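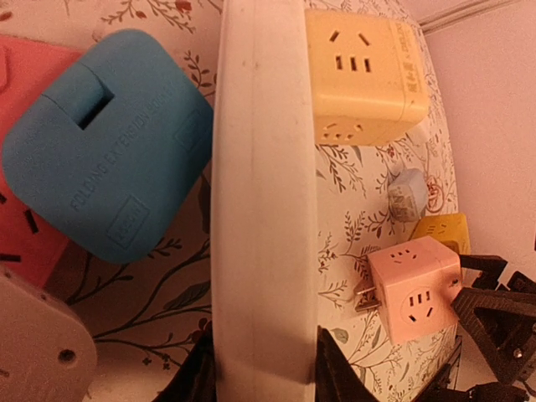 A reader of the last edition wrote in to ask whether the cube sockets can be plugged into the folding one, and that one into the long strip, so that everything on the bench runs from a single wall point. They can't. One extension per wall point is the rule in all the Ivley rooms, and the steps in this section are set out so that you shouldn't need to break it.

Section 6. Cube sockets, folding sockets and power strips

This section covers the loose sockets kept with each bench. Fixed wall points are in Section 2. If you are using the Drondero bench with the built-in rail, read the note at the end of this section before you start.

6.1 Before you plug anything in

1. Switch the wall point off.

2. Clear a space on the bench top. The patterned covers are wipe-clean, but they should be dry when a socket is put down on them. If the cover has just been wiped, leave it until the surface no longer feels cool to the hand, then run a dry cloth over it.

3. Take out the sockets you expect to use and stand them with the outlets where you can see them. The cubes have openings on more than one face, so turn each one round and check all the sides.

4. Look at every casing for cracks, brown marks or a rattle when shaken. Look at the pins as well. They should be straight and firmly held.

5. Read the rating on the casing. The markings on the smaller cubes can be faint, so take them to the window or use the bench lamp. If you can't read a rating at all, put the socket in the return tray and use another.

Caution: Do not straighten bent pins with pliers. A cube with a bent pin goes in the return tray.

6.2 Choosing which socket to use

Cube sockets are meant for small things: a lamp, a phone charger, a radio, a glue pen. They are short and heavy for their size, and they work best straight in the wall point or on a short lead lying flat.

The folding extension socket is for places where there is little depth, such as behind a cupboard or under a shelf. Open it fully before use. It must not be left half folded with something plugged into it.

The long strip is the one to use for a whole bench. It lies flat, takes several plugs side by side and leaves the rest of the top free for work.

Note: The colour of a cube tells you nothing about its rating. We get asked this often. Yellow, pink and blue cubes have come in the same delivery with the same figures on them, and also with different ones. Go by the printed rating only.

6.3 Working out the load

1. Write down the wattage of each item you mean to plug in. It is usually on the underside or on the plug.

2. Add the figures together.

3. Compare the total with the rating of the extension and with the limit for the room. At Ivley the limit is 3000 watts for each wall point. Where the extension and the room limit differ, the lower figure applies.

4. If the total is over, take something off the list and run it from a different wall point.

A kettle will use up most of the allowance by itself. Kettles, fan heaters and irons go straight into the wall and never into a strip or cube. This includes travel kettles and the small craft irons, which draw less but get left on.

6.4 Setting up a power strip on the bench

1. Lay the strip across the middle of the bench top, outlets upwards. Keep it away from the front edge, where sleeves catch the plugs.

2. Lead the cable off to the back corner nearest the wall point. Don't pull it tight. There should be enough slack for the strip to be moved a hand's width either way.

3. Where the cable has to cross the bench, tape it down along its length or run it under the Giáp clips if your bench has them. Do not run it underneath the patterned cover. People put hot pans and heavy boxes down on covers without looking.

4. Check that nothing is standing on the cable, including the feet of the bench.

5. Plug the strip into the wall point. Leave the wall point switched off for now.

6. Push in the plugs one at a time, starting at the end furthest from the cable. Large plugs and adaptors go at the ends, small ones between them. Hold the strip steady with one hand and press each plug home with the other until no metal can be seen.

7. Make sure each item is off at its own switch, then switch on at the wall.

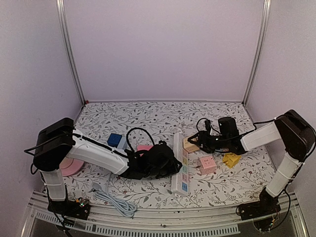
If the strip creeps along the cover when you press a plug in, the underside probably wants cleaning. Unplug it at the wall, turn it over and wipe the base with a barely damp cloth. Dry it well before it goes back. Rubber mats cut to size are kept in the bottom drawer of the Trotley unit and may be used under any of the strips.

Caution: If a plug will not go in with ordinary pressure, stop. Many of the outlets have inner shutters that open only when the pins go in square. Draw the plug out, line it up again and try once more. If it still won't go, try a different outlet, and report the first one.

6.5 Using a cube by itself

1. Check that the wall point is off.

2. Hold the cube by the sides and push it straight in. Don't rock it.

3. Let go and see whether it sags. A cube that droops away from the wall plate is too heavy for that point, or the point is worn. Use a strip there.

4. Plug in your items. Where two plugs on neighbouring faces get in each other's way, move one to the face opposite.

Keep one face free if you can, for the person sharing the bench.

Note: Cubes are easily knocked off the bench and tend to land on their pins. When they are not in the wall, lay them on their sides towards the back of the bench.

6.6 Unplugging and putting away

1. Switch off each item, then the wall point.

2. Pull plugs out by the body, never by the cable.

3. Leave the strip for a few minutes if it has been working hard. It may be slightly warm to the touch. If it is too warm to hold comfortably, it goes in the return tray with a note saying which bench it came from and what was plugged in.

4. Coil the cable in loose loops. Do not wind it tightly round the strip.

5. Fold the folding socket shut and check that no grit has got into the outlets.

6. Put cubes back in the lidded box, pins facing the same way. Ornaments, pegs and other small bits from the bench don't belong in there. They jam the lid, and a loose piece of metal in with the sockets is a danger in its own right.

6.7 Cleaning

Wipe the casings once a month with a dry cloth. Use a soft, dry brush for the outlets. Sprays are not to be used on sockets, even when unplugged. Pale casings show marks quickly, and a white eraser will take off most pencil and scuffs without any liquid.

Sockets that have had a drink spilt on them must not be dried out and put back into use. Switch off at the wall first, then unplug, then put the socket in the return tray.

Note for Drondero benches: the built-in rail counts as your one extension. Nothing from 6.4 applies, and the long strip should stay on its shelf. Cubes may be used in a wall point next to the bench but not in the rail. Rails are tested every September, and a bench with its rail cover off is out of use until the cover has been refitted.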